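# The Certificate on the Wall

The plaque at Jelavmont's front desk says the company is "security assured," and the woman who signs visitors in will tell you it took most of a year to get. The password for the guest network is taped to the back of it. I asked Liv Berge, who runs IT for the firm, whether the assessors had noticed the tape. She said they never came to the building.

They didn't have to. Jelavmont, a freight broker with 46 employees, got its rating by filling out an online questionnaire sold by a firm called Tekley. There were 400 questions. Do you have a written policy on passwords? Is there a named person responsible for incidents? Has staff training been completed in the past year? Berge clicked yes, uploaded the policy, clicked yes again. In March the score came back at 91 out of a possible 100, along with the plaque and an invoice.

"The policy is real," she told me. "I wrote it. I'm fairly sure I'm also the one who's read it."

Small companies buy these ratings for a simple reason: big customers ask for them. A retailer that wants its suppliers to be secure can't visit all of them, so it asks for a number. An industry has grown up to supply numbers. Whether the number has anything to do with a supplier's chance of being broken into is a question I put to three rating firms, and I got back three brochures.

Tekley's runs to six pages and uses the word "resilience" on every one of them. It says rated companies report feeling more confident. I don't doubt it. I'd feel more confident too if somebody mailed me a plaque. What I wanted was a comparison of break-ins at rated and unrated companies, and a Tekley spokesman said that kind of data was "not something we publish at this time." He wouldn't say whether they collect it.
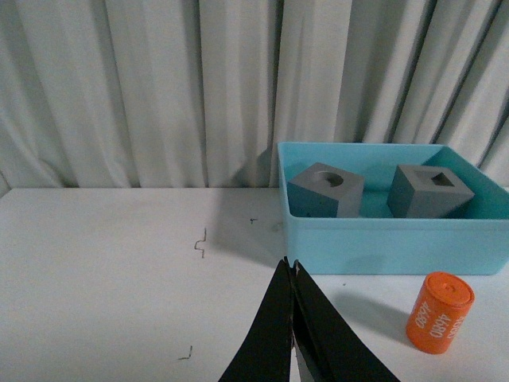

Wanda Esposito used to write questions for a competitor, Firnel, and left after four years. Her complaint is with what can be asked on a form at all. A form can ask if backups exist. It has a much harder time finding out if anyone has tried to restore one on a bad afternoon with the phones ringing.

"We had a question about restores," she said. "Customers hated it. It dragged their scores down, and sales got calls. The next version asked if they had a plan to test restores. Everybody had a plan."

Firnel, for its part, says its questions are reviewed every year by experts and that no single item was ever changed because of customer complaints. Both accounts could be true, I suppose, if you lean hard enough on the word "single."

There is a decent argument on the other side, and Berge makes it better than the brochures do. Before the questionnaire, Jelavmont had no list of who could log in to what. Question 112 asked for one, so she made one, and found 6 accounts belonging to people who had left, one of them with full access to billing. She closed them that morning. "Would I have done it anyway? Eventually," she said. "I'd been saying eventually for a long time."

So the form did some good. My trouble is with what happened to the result afterward. The list was useful to Berge. The 91 went to Arnardóttir, an importer that sends Jelavmont a good part of its work, and Arnardóttir put it in a spreadsheet where anything over 80 is green. I asked to see what happens to a supplier in red. There weren't any.

Jelavmont's rating is up for renewal, and Tekley has offered a discount if the answers haven't changed. There is a button for that, which copies over last year's responses. Berge says she plans to go through the questions one at a time. The tape was still there when I handed back my visitor badge.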